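Our charging table: a project report on one extension lead

Module: Everyday Things, Looked At Properly
Group: me (Boyang Xie) and Lụa Dương
Project name: Timerari

Our brief was to pick one ordinary spot in a shared building and improve it on a budget you could find down the back of a sofa. We picked the brown table by the white wall, because it's where everyone's phones go to charge and it drove us both mad.

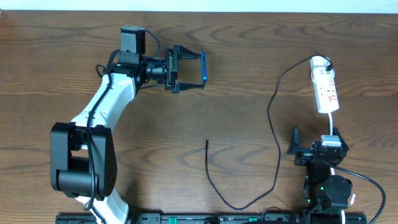
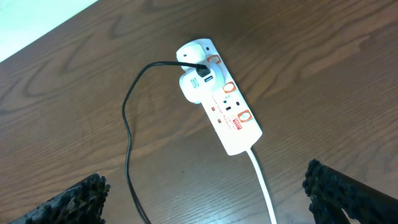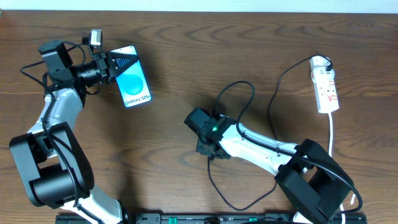

Figure 1. The charging table: the table with the power strip (first and second), and a phone at the same table (third).

I should say something about the name first. Lụa wanted to call the project Kiều and I wanted Rirnow, which was a typo in my notes that I'd grown fond of. We settled on Timerari after a long lunch and I still can't tell you what it means. It's on the poster now, so there we are.

What we were trying to find out

We had two questions. Does the way a lead is laid out on a table change how people use it? And can you make a table nicer to work at without buying a new one? Lụa was much keener on the first question and I was keener on the second, so we split the writing that way and then argued over the middle.

The strip itself

It's a white three-socket strip with orange outlines round the sockets and "Surge Protector" in red lettering along it. I rather like it! Lụa thinks the orange is ugly. The important bit for us was the spacing. If you've got a slim plug you can use any socket, but a fat rounded adapter is a different story - it sits up high and spreads, and in our second picture you can see how much of the top socket it covers. People kept telling us the strip was "full" when it wasn't, and when we went to look there'd be a free socket next to a big adapter that they just didn't fancy squeezing in beside.

We tried three arrangements over October. First we left everything as we found it, lead lying loose on the right-hand side. Then we turned the strip so it ran along the back of the table against the wall. Then we put it in a shallow cardboard tray (a shoebox lid, if I'm being truthful in an academic document) with the slack coiled underneath and held with a hook-and-loop tie.

How we asked people

We put a tally sheet next to the table and asked people to mark what they'd plugged in and whether they'd had to move something to do it. By the end we had 443 marks, which was far more than either of us expected, and I'd like to apologise to Lụa for saying nobody would bother. In 200 of them the person had ticked "moved something". We also did short chats with anyone who'd stop, mostly at four in the afternoon when people wander about looking for biscuits.

What came out of it

The back-of-the-table layout was the one we both thought would win, and people hated it. You had to lean right across your own work to reach a socket, and one person dipped a sleeve in their tea. The loose layout came second. The tray did best, mainly I think because it gave the cables somewhere to be and the phones stopped sliding about on top of them. 70 of the "moved something" marks came from the tray weeks and the rest from the other two layouts put together.

I don't want to make too much of that. The tray went last, so people had got used to the sheet by then and some had probably got bored of ticking. Lụa wanted this in bold but our template doesn't do bold.

The table top

This was my part. The wood has a gorgeous grain, all dark loops and waves, and I'd walked past it for a year without noticing because there was always stuff on it. I wiped it down with a barely damp cloth and dried it straight off, and that was the whole treatment. I'd planned to use a wax we found in a cupboard but the tin had no label left and our tutor said absolutely not.

We also tried felt pads under the tray. The first 2 fell off overnight and the next lot have stayed put.

Things we'd do differently

I'd swap the order of the layouts halfway through so the tray didn't get the easy end. Lụa would have asked about phones separately from laptops, as a phone on charge gets picked up and put down all day and a laptop mostly doesn't. Our friends on the Nesta project (the coat-hook people, one floor up) used stickers instead of a pen, and their sheet was much easier to read than ours. Our pen went missing twice.

What it cost

One pack of felt pads and one roll of hook-and-loop tape, both already in Lụa's drawer. The shoebox lid was mine. The tally sheets are in the appendix, including the one with the tea on it.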